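Best match you've seen at a small tournament?

baseline_biddy
Just home from the Lutton Open and I can't stop talking about it, so you lot get it now. Nerys Howells came through qualifying, saved 2 match points in the semi and then won the thing 7-5 in the third! I don't think there were 1,000 people in the place and it sounded like three times that. She slices the backhand so low that Tasten was practically hitting off her shoelaces by the end.

tiebreak_tom
Was there too, other side of the court. Great atmosphere, but Tasten had her beaten in the semi and got tight. Two loose forehands on those match points. I'd call it a collapse with a nice story attached.

baseline_biddy
Oh come on, Tom. The second one was a 17-shot rally and Howells was running the whole time. You have to make somebody hit that last ball! 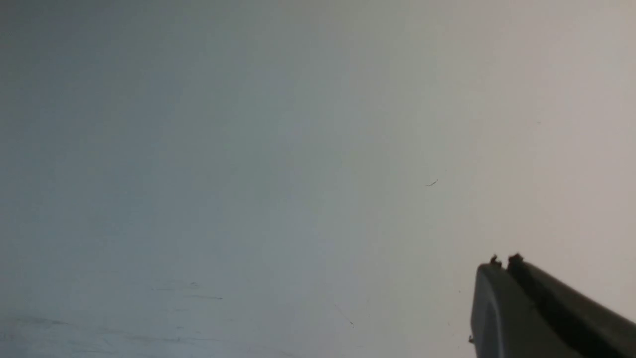
mooncourt
Indoor tennis is what got me hooked, so I'm with Biddy. My vote goes to Garrido against Jurnell at our club's April event a few years back. Nicanor Garrido was serving and volleying on both serves, which you never see now, and Jurnell kept dipping returns at his feet. We're repainting the practice wall and I've been pushing for a proper dark green, because a pale matte surface going from bluish gray on one side to creamy off-white on the other is a rotten thing to pick a yellow ball out of. Garrido would have volleyed fine in front of it, mind you. He had the softest hands I've ever seen at that level.

tiebreak_tom
Garrido I'll give you. Lovely player. Never had a second serve, though.

lefty_lou
Never had a second serve because he hit two first serves — best fun I ever had in a cheap seat. Did anyone see Nghiêm in the Lutton doubles? Her returning was unreal, and she's only been playing the ad side since last season.

baseline_biddy
Yes!! She hit a lob return on break point and the whole back row stood up. I'd pay to watch her in singles.

tiebreak_tom
She'd get pushed around in singles. Serve's too short.

lefty_lou
People said that about Howells in the spring, Tom.

mooncourt
Does anybody know if Howells gets straight into the main draw at the next one, or does she have to qualify again?

baseline_biddy
Qualify again, I think, the entry list closed before the final. I'm going either way. Gates open at 9 if anyone wants to share a ride.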